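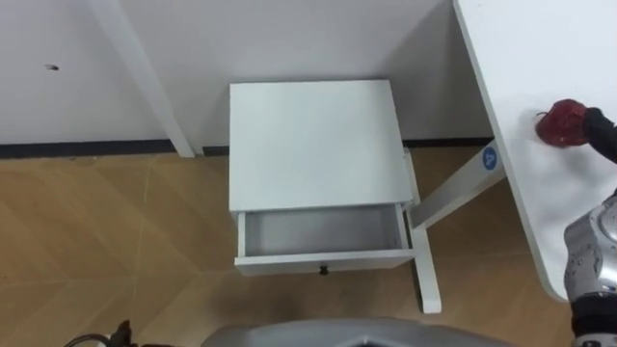 Proyecto del club: guardar un objeto en un cajón (fase de recogida)

Foro del Club de Robótica Cendlow > Proyectos de alumnos > Manipulación

nolora_sur
16 de abril de 2020
¡Buenas a todos! Abro hilo nuevo porque el anterior se había convertido en un caos de cables y drivers y ya no se encontraba nada. Ahí tenéis la pinza negra con el objeto rojo justo encima del tablero blanco y el cajón de la mesilla abierto. La tarea completa es coger, llevar, soltar dentro y cerrar. Lo de coger lo tengo bastante dominado (¡por fin!), pero el traslado hasta el cajón me trae de cabeza. Ahora mismo bajo en diagonal desde la mesa y me da pánico rozar el frontal. ¿Cómo lo haríais vosotros?

tornillo_suelto
Qué envidia de montaje. Yo subiría primero en vertical, me movería en horizontal hasta quedar encima del cajón y luego bajaría recto. Tres tramos y a correr. Es más lento, pero se depura de maravilla: si falla, sabes en qué tramo ha sido.

Gayan Kumarasinghe
No estoy de acuerdo con lo de los tres tramos. Con la mesilla tan pegada a la mesa, cada parada en seco es una ocasión de que el objeto se balancee y se suelte. Yo haría una curva suave con un solo punto intermedio. En el grupo Sikder lo probamos en noviembre con un cajón parecido y la diferencia se notaba a simple vista.

tornillo_suelto
Gayan, pero vosotros llevabais un bloque rígido, ¿no? Si lo de nolora_sur es blando, el balanceo me preocupa menos que el agarre.

Gayan Kumarasinghe
Sí, rígido. Vale, medio punto para ti. Aun así mantengo la curva :)

nolora_sur
¡Me encanta que discutáis, sigo tomando notas! El objeto es blando, cede bastante al apretar. Tengo la fuerza de cierre en 529 (unidades internas del controlador, no me preguntéis por newtons) y con 700 ya lo deja hecho una pasa.

Brahim Radwan
Una cosa que no ha salido: el blanco sobre blanco. Pared blanca, mesa blanca, mesilla blanca... a mi detector le costaría la vida encontrar el borde del cajón. ¿Cómo lo localizas? Veo una pegatina azul redonda con una A en la pata de la mesa, ¿te sirve de referencia?

nolora_sur
¡Ojalá! No la uso para nada. Ahora busco el interior gris del cajón, que contrasta con lo demás, y calculo el centro a partir de ahí. Funciona bien con luz de tarde; por la mañana el brillo del tablero de la mesilla me engaña y me da un centro desplazado.

Brahim Radwan
Entonces prueba con el pomo. Es oscuro, pequeño y está en el frontal: te da un punto fijo casi gratis. Y además lo vas a necesitar para la parte de cerrar.

tornillo_suelto
Para cerrar no hace falta el pomo, hombre. Se empuja el frontal con los dedos de la pinza cerrados y ya está.

Brahim Radwan
Se empuja, sí, pero hay que saber dónde. Si empujas por una esquina, el cajón se cruza en las guías. El año pasado perdimos una ronda entera de la Copa Selletti así, todavía me duele.

nolora_sur
Me quedo con el pomo como referencia y con la curva de Gayan para el primer intento — perdón, tornillo, la tuya va de plan B. El registro de las últimas pruebas son 719 líneas, lo subo a la carpeta del club esta noche. ¿Alguien sabe si el tiempo de espera máximo sigue en 2000 ms o lo cambiaron con la última versión de la plantilla?

Gayan Kumarasinghe
Sigue en 2000. Se cambia en el fichero de configuración, no en el código. ¡Y sube vídeo cuando cierre el cajón!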